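Food Handling and Produce, Unit 5: Sweet Peppers
Course handout, Corrigan Evening Kitchen Program
Prepared by Manon Morin, revised 5/2/23

Please read this handout before the class and bring it with you. The practical part goes faster when everybody already knows the names of the parts. If something in my notes is not clear, write your question in the margin and we will look at it together.

1. What we mean by "pepper"

In English the word pepper causes some confusion. It can be the dry black spice, the hot chili, or the large sweet fruit. In this unit we speak only about the large sweet fruit, which in most American stores is called bell pepper. In some other countries people say capsicum or paprika, and a few of you will know it under these names. On the order sheets of our kitchen we always write "bell pepper" and then the color. Please keep to this. Last April we received a box of hot chilies from Tiltside Produce because the sheet said only "peppers, green."

For the cook the bell pepper is a vegetable. For the botanist it is a fruit, and more exactly a berry, because it grows from one flower and carries its seeds inside. Both are right, and in the test I accept both words.

2. The colors

Many beginners think that green, yellow and red peppers are always different plants. This is partly true. Most green bell peppers are simply unripe. If they stay longer on the plant, they change their color, and which color they reach depends on the variety. Some finish yellow, some orange, most finish red. There are also varieties which stay green or become purple or brown, but we do not buy them for the class.

What changes with the ripening:

Taste. The green pepper is a little bitter and smells like grass. The yellow one is mild and sweet. The red one is usually the sweetest.

Texture. Green peppers are firm and keep their bite when cooked. Ripe peppers have softer flesh and go soft faster in the pan.

Price. Ripe peppers stay longer in the field or greenhouse, and the grower carries more risk. For this reason they usually cost more than the green.

Keeping time. The green pepper normally keeps longer than the ripe one. When both arrive in the same delivery, we plan the ripe ones for the first meals of the week.

A pepper can also be between two colors. A yellow fruit with some green on the shoulder is not spoiled. It was picked a little early, and you can use it exactly as the others. In the first course one group put such peppers in the waste, and Garnet Dufour, who was teaching with me then, took them out again and made a very good soup.

3. The parts of the fruit

Learn these words, they come back in every later unit.

Stem: the short green piece by which the fruit was hanging on the plant.
Calyx: the small green cap between the stem and the fruit.
Shoulders: the raised, rounded part around the calyx.
Lobes: the large rounded sections of the fruit, seen well from the bottom side.
Wall: the thick flesh that we eat.
Ribs: the pale, soft strips inside the wall. They can be eaten, but we cut them out for a clean look.
Core: the pale body under the calyx on which most of the seeds sit.

You may hear that peppers with three lobes are male and those with four are female, and that one kind is sweeter. It is not correct. The fruit has no sex, and the number of lobes comes from the variety and the growing conditions. I mention it because every course asks me.

4. Choosing and checking

We check each pepper by eye and by hand. The skin should be shiny and tight. The fruit should feel heavy for its size. The stem should be green and fresh, without mold where it meets the calyx. Press lightly with the thumb on the wall: it should push back. Do not press with the nail. A broken skin lets in mold, and then the pepper must be used the same day.
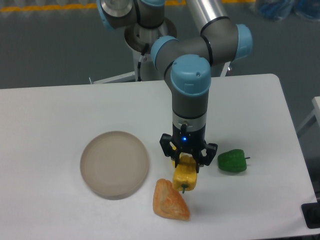
The shape is important only for some dishes. For stuffed peppers we want blocky fruits with a flat bottom, so they can stand in the baking dish. For strips, cubes and soup any shape is fine, and the crooked ones are often cheaper. When you sort, put the blocky ones aside first and use the others for cutting.

Reasons to refuse a pepper at delivery: soft or watery spots, mold at the stem, deep cracks, or a sour smell. Small wrinkles mean that the fruit has lost water. Wrinkled peppers are not dangerous if they are otherwise sound, but they should be cooked, not served raw. Write the refused weight on the delivery sheet and show it to the person in charge.

5. Storing

Keep peppers dry and cool. Do not wash them before storing. Water collects around the calyx and this is exactly where the mold begins. In our walk-in refrigerator they belong on the middle shelf, away from the fan. If they lie too cold for many days they get small sunken marks in the skin.

Do not keep them beside apples or ripe tomatoes. These fruits give off ethylene gas, and it shortens the life of other produce stored near them.

Cut peppers go in a closed box with the date on the lid. In our kitchen we use them within 3 days. This is our own rule and it is stricter than what some of you do at home.

6. Washing and cutting

Wash the whole fruit under running cold water directly before use and rub it with the hand, also in the hollow around the stem. Dry it with a clean towel. A wet pepper turns under the knife.

We practice two methods.

Method A, for strips and cubes

Cut a thin slice from the top and from the bottom. Keep both, because there is good flesh around the stem. Stand the pepper on the board. Make one cut down through the wall, open the fruit, and move the knife along the inside to free the ribs and the core. You now have one long flat piece. Lay it with the skin down. The knife enters the inner side easily, while on the skin side it likes to slip.

For strips, cut along the length. For cubes, turn the strips and cut across. Try to keep the same width, so that everything is cooked at the same time.

Method B, for stuffing

Cut off the top like a lid and put it aside. With a small knife, cut the ribs loose from the wall, then pull out the core with your fingers. Knock the fruit lightly on the palm so that the last seeds fall out. If the bottom is not even, take off a very thin slice, but be careful not to open a hole.

About the hand that holds: fingertips bent back, thumb behind. I will repeat this until you dream of it.

7. Roasting and peeling

Put whole or halved peppers under a hot broiler until the skin is black in many places. Turn the whole ones from time to time. Then place them in a bowl, cover it with a plate, and leave them for 20 minutes. The steam loosens the skin. Peel with the fingers. Please do not rinse them under the tap, you would wash away the juice and much of the taste.

Yellow and red peppers are best for this. Green ones can also be roasted, but the skin comes off with more trouble and the taste stays a little bitter.

8. Practical exercise

Work in pairs. Each pair receives one green and one yellow bell pepper.

Step 1. Check both fruits according to section 4 and write down what you find.
Step 2. Taste a small raw piece of each, first the green, then the yellow. Drink water between them. Write three words for each taste.
Step 3. Cut the green one with Method A, into strips and then into cubes.
Step 4. Prepare the yellow one with Method B.
Step 5. Weigh the usable flesh and the waste separately. In the last class the pair of Nkechi Babalola and Tien-fu Chiang had 219 grams of clean flesh from their two fruits, after the tops were trimmed as well. Compare your result with theirs, but remember that the size of the fruit makes a great difference.
Step 6. Clean the board, the knife and the table before you sit down.

The cubes go to the soup for the evening meal. The stuffed ones are filled with the rice from Unit 4.

9. Words to know for the test

Calyx, lobe, rib, core, shoulder, ripe, unripe, blocky, ethylene, broiler, to trim, to refuse (a delivery).

10. Reading for next time

Please read the chapter on onions and garlic in the Kosamow kitchen reader, first half only. Harvey Gosselin will teach Unit 6 and he likes to start directly with the knife work, so bring your own apron and arrive a little before the hour. The copies of the reader are on the shelf next to the door, and they must be returned there after the class.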